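4. Puesta en servicio y ajuste del descalcificador Pluvico

Esta sección se aplica a los equipos domésticos Pluvico instalados en cocina, bajo fregadero o en armario contiguo. Antes de empezar, compruebe que la instalación hidráulica descrita en la sección 3 está terminada y que no hay fugas en las uniones.
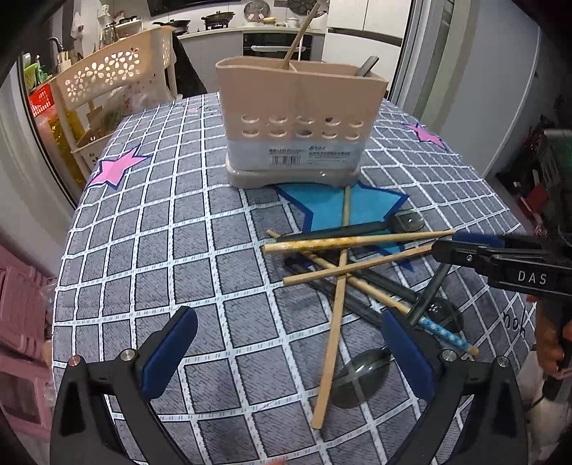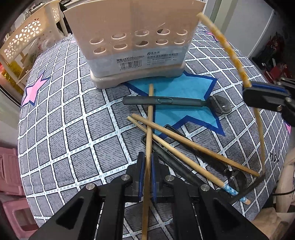 Fadwa Mahrous

4.1 Material necesario

Tiras reactivas de dureza (incluidas en la bolsa de accesorios), sal en pastillas para descalcificación, un cubo, un paño seco y la llave de plástico Odby suministrada con el cabezal. No utilice llaves metálicas en las tuercas del by-pass.

4.2 Medición de la dureza de entrada

1. Cierre el by-pass (mando en posición horizontal) para que el agua llegue al fregadero sin tratar.
2. Abra el grifo de agua fría y déjela correr un minuto.
3. Llene un vaso limpio, sin restos de detergente.
4. Sumerja la tira durante un segundo, sacúdala una vez y espere el tiempo indicado en el envase.
5. Compare el color con la escala y anote el valor en mg/l de carbonato cálcico en la tabla de la contraportada.

Nota: si el suministro procede de pozo, repita la medición en diciembre. La dureza de un pozo puede variar con el nivel del acuífero, y el ajuste de fábrica no lo tiene en cuenta.

4.3 Carga de sal

1. Retire la tapa del depósito.
2. Vierta agua hasta cubrir la rejilla inferior. Esta operación se realiza solo en la primera carga.
3. Añada la sal en pastillas hasta la marca MAX. No la compacte.
4. Limpie el borde del depósito con el paño seco y vuelva a colocar la tapa.

PRECAUCIÓN: no emplee sal de mesa ni sal gruesa de cocina. Los antiaglomerantes obstruyen el inyector y la avería no queda cubierta por la garantía.

4.4 Programación del cabezal Eltberg

El cabezal Eltberg se entrega con el idioma en inglés y la dureza ajustada a 237 mg/l.

1. Conecte el transformador. La pantalla muestra la versión del programa y, a continuación, la hora parpadeando.
2. Ajuste la hora con las teclas de flecha y confirme con OK.
3. Mantenga pulsada la tecla MENÚ durante cinco segundos — la pantalla cambia a «SET».
4. Seleccione «LANG» y elija «ES».
5. Seleccione «DUREZA» e introduzca el valor anotado en 4.2. El rango admitido va de 120 a 400 mg/l, en pasos de uno.
6. Seleccione «HORA REG.» y fije la hora de regeneración. Elija una franja sin consumo; de fábrica son las 02:00.
7. Pulse MENÚ una vez para salir. Si no se pulsa ninguna tecla, los cambios se pierden.

Nota: con valores superiores a 400 mg/l el equipo no garantiza la dureza residual indicada en la ficha técnica. Consulte con el distribuidor la instalación de dos unidades en serie.

4.5 Primera regeneración

1. Abra lentamente el by-pass hasta un tercio del recorrido y espere a que cese el ruido de aire en la botella.
2. Abra el by-pass por completo.
3. Mantenga pulsada la tecla REG hasta que la pantalla muestre «C1».
4. Compruebe que sale agua por la manguera de desagüe. Durante los primeros minutos puede presentar color ámbar, debido al enjuague de la resina.
5. No interrumpa el ciclo. La pantalla vuelve a la hora cuando ha terminado.

PRECAUCIÓN: no ponga en marcha el lavavajillas ni la lavadora durante la regeneración. El cabezal deja pasar agua sin tratar mientras dura el ciclo.

4.6 Ajuste de la dureza residual

El tornillo de mezcla, situado detrás del cabezal, permite añadir una parte de agua de entrada al agua tratada. Gírelo un cuarto de vuelta en sentido antihorario, deje correr el agua un minuto y mida de nuevo con una tira. Repita hasta obtener el valor deseado.

En viviendas con tubería de cobre o acero galvanizado no cierre del todo el tornillo. El lavavajillas debe reprogramarse según el nuevo valor; consulte el manual del fabricante del aparato. Una dosis de detergente pensada para agua dura deja velo en vasos y cubiertos cuando el agua es blanda.

4.7 Filtro previo Bouzid

Si la instalación incorpora el filtro previo Bouzid, cambie el cartucho cada 12 meses, o antes si el caudal disminuye. Cierre la llave general, despresurice abriendo un grifo y desenrosque el vaso a mano. Lubrique la junta tórica únicamente con grasa de silicona apta para uso alimentario.

4.8 Registro

Anote en la contraportada la dureza de entrada, la dureza residual y el número de serie del cabezal. El servicio técnico solicitará estos datos en cualquier consulta.

Revisión del texto: 1 de octubre de 2020. Continúa en la sección 5, Mantenimiento periódico.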